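Sutcliffe Manipulation Laboratory
Gripper Comparison: Gallery

The laboratory is comparing two sets of fingers for its tabletop arm. The work began in December and is led by Huia Ellery, with Milovan Ristić responsible for the controller and Angharad Pugh for the cameras. The pictures on this page show the bowl task, in which the arm reaches for a block placed in a round, dark bowl among ordinary household objects.
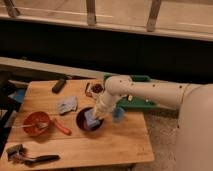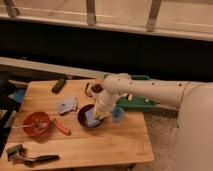 The bowl task was selected after earlier trials on a bare tabletop failed to separate the two finger sets. On a flat surface both performed well, and the results offered little guidance to the departments that had asked for a recommendation. A bowl limits the angle from which the fingers can approach and leaves little room for them to open. A block that rests at a tilt presents a further difficulty, as the fingers must close on faces that are not upright.

Each finger set is given 70 attempts. An attempt is recorded as complete when the block has been lifted clear of the rim and set down on the table. Contact with the rim is recorded separately and does not end the attempt. If the block is dropped back into the bowl, the operator may try again once before the attempt is closed.

The first set, supplied by Sirkitz, is the one with which the arm was delivered. The second was made in the Hultudberg workshop to a drawing by Digby Ashby and is 13 millimeters longer. Both sets fit the same mount, and a change of fingers takes over 2 minutes, including the check of the closing position. The controller settings are kept the same for both sets. Mr. Ristić has prepared a slower closing profile, which will be tried only when the present series is finished.

Early results are as follows. With the Sirkitz fingers, the most frequent fault was contact between the wrist and the rim when the block lay low against the wall of the bowl. The longer fingers reduced this fault but bent slightly under load, and the block turned in the grip on 17 attempts. Ms. Pugh is reviewing the recordings of those attempts to establish whether the turn begins at first contact or during the lift. The laboratory does not yet recommend either set.

The camera position has also been reviewed. A view from the side gives a clear record of the approach, but the fingertips are difficult to follow once they pass below the rim. A second view from directly overhead was tested with the Kikasex recording software and will be adopted for the remaining attempts. Recordings made before the change will be kept and marked accordingly.

Staff who wish to observe a session may do so on Friday afternoons, by arrangement with Hemi Lowther at the laboratory office. Visitors are asked to remain behind the floor line while the arm is powered and to leave the objects on the table as they find them. Requests for the attempt records or for copies of the finger drawing should be addressed to the same office.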